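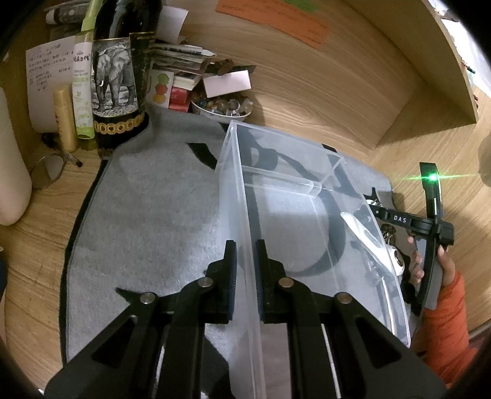

According to one reader of my last column, the operators at Bukton have stopped being operators and become teachers who are paid as operators. The reader works a packing line and wanted to know why I had written 300 lines on cycle times and only two on wages. The complaint is fair, and I will try to answer it.

The facts of the Bukton site are simple. Onon runs a small-parts room where people sort, box and relabel returned household goods. Last November the firm signed with Asonel to automate part of that work. Asonel does not program each motion. It asks people to do the job with hand-held grippers, one in each hand, and uses the recordings to train the machine. A clear storage box gets pinched at the rim by two parallel fingers, and the worker's own fingers are not on it. The number of accepted recordings needed for the first group of tasks was set at 1360.

From an engineering standpoint this is a sensible method. A person lifting a box by its wall makes small corrections in angle and grip that are hard to write down as rules. Clear plastic is a poor target for most vision systems, and soft mats and tangled cords are worse. Recording the motion skips the step of asking workers to explain what they do, a step that has failed in every plant where I have seen it tried.

My objection concerns the job description. Under the old arrangement a worker at Onon was measured on finished boxes per shift. Under the new one the same worker is measured on accepted recordings, and a recording can be rejected for reasons that have no bearing on whether the box was packed properly. The hand moved too fast. The second gripper blocked the view. The pause before closing was too long. These are skills, and they take time to learn. The pay grade has no line for them.

Two things follow. First, output per person drops while recording goes on, because a gripper is slower than a hand. If the bonus is tied to output, the worker pays for the training of the machine. Onon froze the bonus at its prior average for 27 shifts, then let the old formula come back while recording was still under way. I regard that as an error in planning, and a cheap one to fix.

Second, the physical load changes. Sorting by hand spreads the effort over the fingers. Holding an upright handle moves it to the wrist and forearm. The site had a rotation schedule for lifting and none for gripper work. Lambrakis, the other plant in the district using the Asonel system, wrote a rest interval into its shift plan before the first recording was made. The interval costs a few minutes an hour. I have not seen a good argument against copying it.

There remains the matter of what the recordings are worth. A finished box leaves the building and is done with. A recording can be used again, at other sites, on jobs the worker will never see. The Onon contract treats both as ordinary output of the shift. I do not think a royalty scheme is workable, as the value of any single recording is close to impossible to determine. A fixed supplement per accepted recording is workable. It can be run through the existing payroll system, and it would show up as a cost in the project budget, where the labor of training belongs.

I am in favor of the project. The returns room is dull work and hard to staff, and a machine that can handle a clear box on a gray mat would be useful there. But the budget I was shown had a line for grippers, a line for storage and a line for software, and the people holding the grippers were carried under general operations. Move them to the project, grade the work as skilled, and put the rest interval in the shift plan before the second group of tasks begins.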